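换季收衣服的方法：从洗到装箱，一步一步来

作者：Kazimír Bednárik

我搬到 Stastville 以后，第一个冬天过得很狼狈。毛衣从箱子里拿出来，有两件被虫咬了洞，一件羽绒服有很重的霉味。后来邻居 Li-hua Lam 教了我她家的做法，我照着做，又慢慢改了一些地方。现在我把整个过程写下来。中文不是我的母语，如果有的句子读起来奇怪，请多多原谅。

这篇文章讲的是把夏天的衣服收起来、把冬天的衣服拿出来。春天的时候反过来做，步骤是一样的。

需要的东西

透明的塑料收纳箱，带盖子，最好带提手。
干燥剂，选可以重复使用的那种。
雪松木块或者樟木条。
旧的棉布床单一条，剪开用。
纸胶带和一支油性笔。
一个周末的下午。如果衣服很多，请留一整天。

第一步：把衣服全部拿出来

不要一件一件从柜子里挑。把一个柜子里的衣服全部放到床上，然后再分。我以前是站在柜子前面挑，结果最里面的几件永远没有被看到。

我分成四堆：继续穿的、要收起来的、要修补的、要送人的。拿不定主意的衣服，我会先试穿一下，扣上扣子，坐下，再站起来。如果坐下的时候不舒服，就放到送人的那一堆。

要修补的那一堆请马上放进一个袋子，挂在门把手上。放回柜子里的话，到明年它还是没有扣子。

第二步：洗干净，即使看起来很干净

只穿过一次的衬衫也要洗。汗和防晒霜在布上刚开始没有颜色，过了半年就会变成黄色，那时候很难洗掉。领子和腋下的地方，我先用一点洗衣液涂上，等二十分钟，再放进洗衣机。

最后一次漂洗不要加柔顺剂。我觉得它留在布上会让衣服有一种发闷的味道，特别是毛巾和运动服。

亚麻和丝绸的衣服请看标签。我有一条亚麻裤子，用热水洗了以后短了一截，现在只能在家里穿。

第三步：晾干，然后再等一天

这一步很多人做得太快。衣服摸起来干了，缝线和口袋里面可能还有潮气。我收下来以后，会把它们挂在房间里再等一个晚上，窗户开一点，第二天才叠。

牛仔裤和有衬里的外套要等更久。检查的时候，把手伸进口袋的最下面，如果感觉凉凉的，就还没有干。

刚熨好的衣服也不要马上装箱，等它完全冷下来。

第四步：擦箱子

箱子用温水加一点白醋擦，里面、盖子的沟、四个角都要擦到。然后打开放着，让它自己干。提手和箱体连接的地方也容易积灰，可以用旧牙刷刷一下。

顺便检查提手有没有裂开。装满衣服的箱子很重，从高的地方拿下来时，如果提手断了会很危险。我现在每个箱子装好以后都先提一下，感觉吃力就拿出几件。

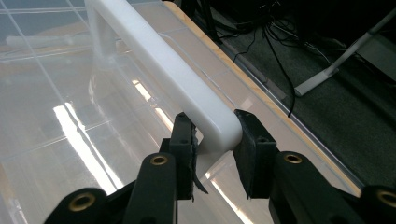 第五步：叠和卷

T恤、睡衣、运动裤可以卷起来，省地方，也不容易有很深的折痕。衬衫和连衣裙还是叠比较好，中间放一张薄纸。毛衣一定要平着叠，不要挂，挂久了肩膀的地方会鼓出来两个包。

真空袋我只用来装被子。羽绒服在真空袋里压了半年，拿出来以后要拍很久才会蓬松，有一件一直没有完全恢复。Hala Tarawneh 在评论里问过羊毛大衣能不能用真空袋，我的回答是不要用，请挂在布套里。

第六步：装箱的顺序

最下面铺一块棉布。重的先放，比如牛仔裤和厚的外套，轻的放上面。换季初期可能还会用到的几件，放在最上面，这样突然变热的那几天不用翻整个箱子。

干燥剂放在四个角，不要直接碰到深色的衣服。雪松木块用小布袋包好再放进去，木头里的油有时候会在浅色的布上留下印子。木块用久了没有味道，可以用细砂纸磨一下表面，味道会回来。

不要装得太满。手能平平地插进衣服和箱壁之间，这样就可以了。

第七步：写标签

纸胶带贴在短的那一边，箱子叠起来的时候也能看见。我写三样内容：谁的、什么季节、里面主要有什么。例如“孩子，夏，短裤和泳衣”。虽然箱子是透明的，可是叠好的衣服从外面看都差不多，所以标签还是有用。

孩子的衣服要加上尺码。不然第二年打开，全部都小了，白白占了一年的地方。

第八步：放在哪里

床底下、衣柜的上层都可以。不要放在阳台，也不要紧靠外墙，冬天那里容易有水汽。如果只能放在地下室，请在箱子下面垫两根木条，让空气可以通过。

箱子最多叠两层。再高的话，想拿最下面的那个就要全部搬开。

中间要检查一次

我在一月会打开箱子看一看。闻一下味道，摸一下最下面的布，把干燥剂拿出来晒或者烘干。如果发现霉点，整箱都要重新洗，箱子也要重新擦，只拿走一件是不够的。

几个常见的问题

有虫洞怎么办？先把那件衣服单独放进密封袋，冷冻几天，然后再洗。同一个箱子里的羊毛衣服都要这样做。

樟脑丸可以用吗？我家里不用，味道太大，孩子也不喜欢。如果您要用，请看包装上的说明，穿以前把衣服在外面吹一天。

皮鞋能不能一起放？最好分开。鞋子里面塞纸，放在布袋里，另外找一个箱子。

帽子怎么放？草帽倒过来放，帽顶朝下，里面塞一条卷好的围巾，这样帽檐不会变形。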